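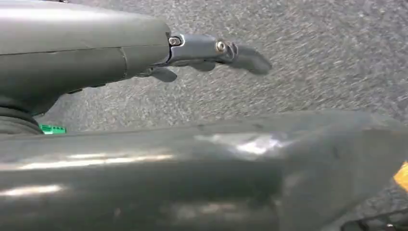 Speckled gray carpet of the type discussed in this interview.

Dewanti Pelupessy has specified floor coverings for offices and workrooms for most of her career, first at a contract supplier and now at Millero, where she runs the flooring desk. The subject she is asked about most, she says, is also the one that buyers spend the least time on: plain gray carpet with a fleck in it.

"People pick the chair for a month and the carpet in ten minutes," she said when we met at the Fleltham office. "Then they live with the carpet for longer."

The speckle is a working feature. A solid color shows lint, crumbs and paper dust as soon as they land. A pattern of two or more tones breaks up the surface, and small debris has to contrast with all of them before the eye picks it up. Pelupessy prefers a mid-gray base with both lighter and darker flecks. A dark base with only light flecks hides soil well enough but makes white lint look worse.

"Bring three samples and a pinch of whatever your floor usually gets," she said. "Sawdust, toner, thread ends. Drop it on each one and walk away. Look again from standing height. Nobody inspects an office floor from their knees except me."

Fiber comes next. Her desk sells mainly nylon and polypropylene. Nylon recovers better after being crushed by furniture legs and takes repeated cleaning without going flat. Polypropylene resists many water-based stains and costs less, but it mats sooner in walking lanes. For a room with rolling chairs she will quote nylon and leave the other sample in the drawer unless the client asks for it.

Pile height is where she disagrees with some of her customers. They ask for something soft. She steers them to a low, dense loop for any room where people work at or near floor level, or where loads are moved on casters.

"Softness is mostly height, and height is drag," she said. "A cart with small wheels will tell you the same thing. You also lose screws in it. On a tight loop a dropped screw stays on top. It may still be hard to see against the fleck, I admit that. A magnet sweeper is cheap."

The trade-off with loop pile is snagging. One caught loop can pull a run along the row, and the usual reaction, pulling harder, makes it longer. Her instructions to clients are short: cut the raised loop level with the surface using sharp scissors, and do nothing else until someone from the desk has looked at it.

Installation at Fleltham was handled by Gyula Vincze, who joined us for the second half of the conversation. He laid the floor there in July, using 112 square meters of tile. He prefers tile to broadloom in any room with a regular turnover of equipment.

"If one tile goes bad, I change one tile," Vincze said. "With a roll I am cutting a patch, and you will see that patch in side light until the day the floor comes up."

He checks the slab before anything else. Moisture readings are taken at several points, including one close to an outside wall, and he will not open the adhesive until they are all within the maker's limit. The cartons are left in the room for a full day with the heating at its normal setting. At Fleltham two areas of the slab were low and had to be filled and sanded, which added a day to the job.

The tiles were set quarter-turn, each one rotated ninety degrees from its neighbor. In a strong pattern this produces a visible checkerboard. In a small random fleck it is much less obvious, and Vincze considers it the safer choice when cartons come from more than one dye lot. He used a tackifier, a pressure-sensitive adhesive that holds the tile against sliding but lets it be lifted by hand.

Both of them had opinions on spares. Pelupessy's order for the job included 40 extra tiles. Vincze would have taken more.

"She counts damage," he said. "I count damage and the next person who moves a wall."

"He also does not pay for the storage," Pelupessy said.

They agree that spares should not stay in the box for the life of the floor. New tiles are cleaner and slightly fuller than worn ones, and a fresh square in the middle of a walking lane stands out. Vincze's method is to take the replacement from a low-traffic spot, such as under a cabinet, and put the new tile there instead.

Maintenance is the last line on her specification sheet and the one she rewrites most often. Vacuum daily in traffic lanes and twice a week elsewhere. Blot spills with a white cloth, working from the outside in. Use no more cleaning solution than the label calls for - residue left in the pile holds soil and turns a mid-gray floor dark along the lanes. Hot water extraction once or twice a year is enough for most workrooms, with the room kept clear until the pile has dried.

I asked what she would change about the Fleltham floor. She thought about the color first, and said she would leave it alone. The entry mat was another matter. It is two paces deep, and she had drawn it at four.

"Grit is what wears a carpet out," she said. "I asked for the longer mat. I am still asking."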